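### 3.2 Storage of small parts at the bench

The Grindale workshop keeps its small hardware in whatever is close at hand. During our visits in March we recorded 69 open containers on the benches, and most had no label. Workers told us they knew the contents by looking in, and that lids slowed them down. Screws and other fasteners were the most common contents, often mixed with pieces left over from earlier repairs.

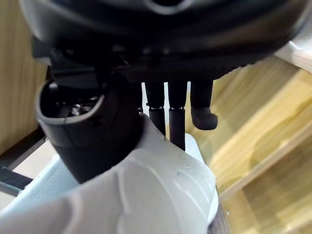 **Figure 4.** Black cylindrical container, open at the top, with small shiny metal parts inside.

Dark containers caused the most trouble. The parts sit deep, and a worker has to tip the container toward the light or empty it onto the bench to find a given piece. At the Jisville site, where the same trays and cups had been in use for years, workers poured out the contents for about 400 of the 500 retrievals we logged. Spilled parts were usually swept back into the nearest container, so the mixing got worse over the course of a shift. Section 3.3 compares these results with the shallow Priltik trays brought in at Tejada.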